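# Visit to the Brerkura potato plant, frozen skins and wedges line

Notes by Oi-ling Hsu, 17/01/2024. Written for the recipe and kitchen group.

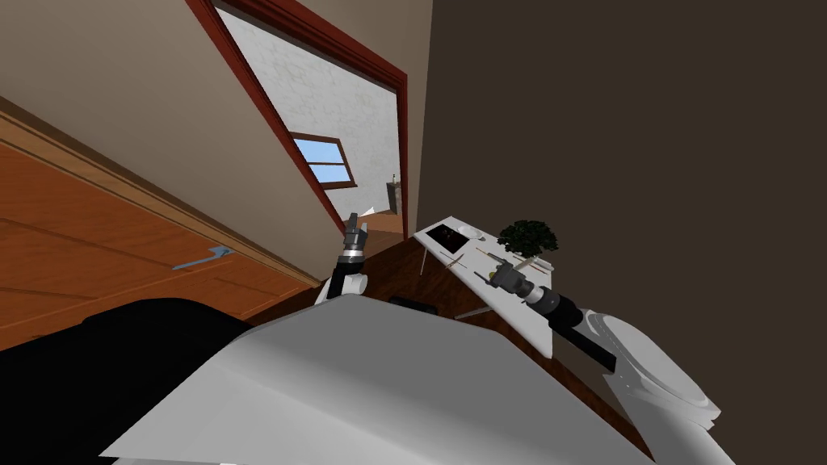 ## Purpose

We have used Brerkura frozen potato skins as the base for the baked appetizer recipes since September. Results have varied between cases. Some shells crisp in the stated time and some stay leathery in the center. The visit was meant to find out how the shells are made, what the plant controls, and what we should change in our own instructions.

The tour followed the product: receiving, washing, baking, scooping, frying, freezing, packing. It started at the receiving dock and ended in the test kitchen, where we baked and tasted. Hairnets, coats and shoe covers were issued at the door. Notebooks were allowed on the line, pencils were not. Pens had to be the blue metal-detectable kind supplied at the desk.

## Receiving and storage

The plant buys russets only. Loads are sampled on arrival for size, solids and sugar. Solids are checked by weighing the sample in air and then in water, the same test a home cook can approximate with a strong brine. High-solids potatoes sink and bake dry and mealy. Low-solids potatoes float, hold more water and give a limp shell. Loads that fall below the plant's limit go to the mash line.

Sugar is checked by frying a strip from the center of the potato and comparing the color to a printed card. Cold storage raises sugar, and a sweet potato (in this sense) browns before it crisps. Storage rooms are kept dark and humid, and potatoes that come out cold are held in a warmer room before use. The shift lead would not give the holding time. She did say that it is longer in winter, which may account for part of what we have seen with color.

I asked whether home cooks should do the same. Her answer was to keep russets out of the refrigerator altogether and skip the problem.

## Washing and sorting

Potatoes pass through a flume and then over rotating brushes. The brushes are softer than the ones on the fries line, which doesn't need the skin. Eyes and green patches are trimmed by hand at a long belt. Anything with a deep cut is pulled, as a cut opens up in the oven and the shell leaks its filling later.

Sizing is by diameter. Long, narrow potatoes are kept for wedges. The skins line takes the middle grade, which gives a shell that holds a tablespoon and a half of filling. Our current recipe calls for two tablespoons. That explains the cheese on the sheet pans.

## Baking and scooping

The potatoes are baked whole, dry, with no oil and no foil. The oven is a continuous belt type made by Dufour, with three zones. The first zone is the hottest. Air speed is adjustable per zone and the operators treat it as more important than the temperature setting. They want the skin dry before the inside is done.

After baking, the potatoes cool on an open belt and are then halved lengthwise. Cooling before cutting is deliberate. A hot potato tears at the scoop and leaves a ragged wall. We have been telling readers to cut as soon as the potatoes can be handled, and that line should be revised.

Scooping is done by a row of spring-loaded spoons that leave an even wall. The target is six millimeters, a little under a quarter inch. Thinner walls burn at the rim. Thicker walls are the leathery ones. The scooped flesh drops to a lower belt and becomes mash, so there is no pressure on the line to leave more in the shell.

I was given 24 shells from the end of the belt to measure with calipers. Most were close to the target along the sides. The ends ran thicker on nearly all of them, more so on the pointed potatoes. The lead knew about it and said that a new spoon shape is on order from Plurevel. Until then, a case may contain shells with heavy ends, and these need extra time in the oven.

## Frying and freezing

The shells get a short fry, skin side down first, then flipped by a paddle. The oil is high-oleic sunflower. The fry sets the cut surface and drives off surface water. It doesn't finish the shell. The bag says "fully cooked" and this is correct as far as safety goes, but it leads people to underbake.

From the fryer they go over a vibrating screen to shed oil, then into a spiral freezer. They come out hard and separate. Frost on a shell at this point is a reject. Frost inside a bag at home means that it has thawed somewhere and refrozen, and such a bag won't crisp well no matter what is done to it.

The freezer was down for defrost during part of the visit, so I saw the infeed only. No product was moving through the spiral itself.

## Packing

Bags are filled by weight, so the number of shells varies. A case from this run held 69. The recipe card should give quantities by weight or by sheet pan and drop the count per bag.

The bags carry a best-by date and a line code. The line code is the useful one when reporting a problem. I have added a column for it to the test log.

## Test kitchen

The test kitchen is small, with two home ranges, one convection oven and a fryer that was not in use. We baked four pans of shells with no filling and then two pans with buffalo chicken filling.

| Pan | Oven | Start | Shells | Result |
|---|---|---|---|---|
| 1 | Home, 400°F | Frozen | Cut side up | Soft center, rim crisp |
| 2 | Home, 425°F | Frozen | Cut side down, then up | Crisp throughout |
| 3 | Home, 425°F | Thawed | Cut side up | Leathery |
| 4 | Convection, 400°F | Frozen | Cut side down, then up | Crisp, slightly dark |

Pan 2 was the best of the set. The turn was made after ten minutes, with eight more to follow. A wire rack over the sheet pan gave no improvement that I could taste, and the shells were harder to turn on it.

For the filled pans we used the Groso hot sauce that we already stock, shredded thigh meat, cream cheese and scallions. One pan was filled frozen and baked straight through, the way our card has it now. The other was baked empty as in pan 2, filled, and returned to the oven until the cheese had melted. The second was clearly better. In the first, the filling shielded the potato and steam collected below it. The base could be cut with the side of a fork.

The wet filling is a separate problem. Thigh meat tossed in sauce while hot takes up more of it and leaves less to run. Blue cheese should go on after baking. Under heat it released fat that pooled in the shell.

We also tried shells made from scratch by the kitchen staff, baked whole, cooled, scooped and brushed with melted butter -- no fry. They had better potato flavor than the frozen ones and a less even crust. Total time, including the cooling, was almost 43 minutes longer than the frozen version.

## Changes to our recipes

1. Raise the oven to 425°F for frozen shells in a conventional oven. Keep 400°F for convection.
2. Bake from frozen. Remove the line that suggests thawing overnight.
3. Bake empty, cut side down for ten minutes and cut side up for eight, then fill.
4. Reduce filling to a tablespoon and a half per shell.
5. For scratch shells, cool fully before halving and leave a wall a little under a quarter inch. Scrape the ends as well.
6. Specify russets, stored at room temperature in the dark.
7. Add blue cheese and scallions after baking.

## Still open

Reheating was not tested. The plant advises against the microwave and had no data on air fryers, other than to say that customers ask often. I would like to run a basket test with unfilled shells before we print anything.

Salt is also open. The shells are unsalted when they leave the fryer, and pan 2 tasted flat on its own. Our filling covers for it, but the sour cream and chive version probably doesn't. Next round should include a pan salted right after the turn and one salted at the end.

Samples from two line codes are in the chest freezer, bottom basket. Please don't use them for lunch.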